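Moving the parts counter: what changes for trade customers in June

The Rellmont parts counter moves to the Drerport building in June. The old counter on the ground floor closes at 5 p.m. on the last working day of May and the new one opens at 7:30 the next working morning. Phone orders go through the same number as before. If you have the number saved, leave it alone.

The main reason for the move is storage. Rellmont was set up to hold 1374 stock lines, and we now carry 1746. The extra lines have been living in the upstairs corridor and in a rented unit across the yard, and a fair share of the complaints we get from trade customers come down to somebody having to walk over there and back while a van sits outside with the engine running. At Drerport the shelving goes up to 2000 lines on one floor, with the fast-moving plumbing fittings in the first two aisles behind the counter.

Stock will be moved in stages. Heating spares go first, then valves and fittings, then everything in the rented unit. While heating spares are in transit you can still order them at Rellmont, but you will be asked to collect from Drerport or wait for the evening van. We have asked the counter team to say which it is before they take payment. If they forget, ask.

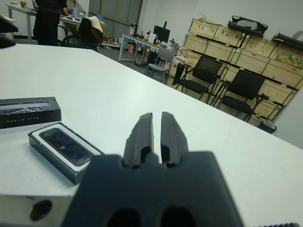 Account numbers stay the same. Your credit limit and payment terms stay the same too, and any quote written at Rellmont is good at Drerport until the date printed on it. The one thing that does change is the delivery note. The new notes carry the order number at the top right and your own job reference underneath it, where the old ones had the two the other way round. A few customers have software that reads the notes, and they should check it before the first June delivery. We can send a blank copy of the new note to anyone who wants to test with it.

Returns need a bit more explanation. Up to now we have taken unopened parts back for 30 days with the invoice. That carries on. What we can't do is take returns at Rellmont after the counter closes, even though the building will still have people in it through the summer. They are office staff with no access to the stock system, and a box left with them will sit in reception until someone drives it over. Please bring returns to Drerport or hand them to the delivery driver with a signed returns slip. Opened packs of seals and washers are still not returnable.

Parking at Drerport is better than at Rellmont but it works differently. The bays along the front wall are for collections, and there is a time limit on them of 30 minutes. Long trailers should use the side gate and turn in the back yard. The height bar at the front entrance is low enough to catch a roof rack with pipe tubes on it, so if you carry tubes, use the side gate as well. The side gate is open from 7 a.m. and shut at 4:30 p.m., a little before the counter closes.

The Tedesco range is affected by the move in one respect. We have kept Tedesco cartridges behind the counter at Rellmont and sold them singly. At Drerport they will be on the open shelves in packs, and singles will need to be asked for. The price per cartridge is the same either way. Older Tedesco bodies that take the long-stem cartridge are still supported - bring the old part with you if you can, as the two stems are easy to mix up from memory and the wrong one will thread in partway before it sticks.
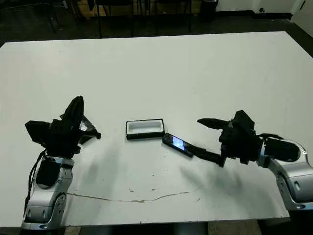 Clatetti Trade Supply - Customer Service Department

Some questions have come up more than once over the past few weeks.

The early collection locker is moving with us. It will be by the side gate, and the codes will go out by text message the evening before, as they do now. Orders for the locker have to be in by 3 p.m. Large items such as cylinders and full lengths of pipe can't go in it and will be held at the counter.

The hire desk is staying at Rellmont for now. Anyone collecting a press tool and fittings for the same job will have to make two stops, or ask us to send the tool over on the midday van. There is no charge for that, but we need to know by 10 a.m.

Paper catalogs are being reprinted with the new address. If you have a current one, the part numbers in it are still good and only the inside cover is out of date. New copies will be on the counter when they arrive from the printer.

Cash sales will be card only for the first week at Drerport while the till is being set up. Account customers won't notice any difference.

Anyone with a standing order should check the delivery address we hold for it. Changes need to reach us by email before the end of May.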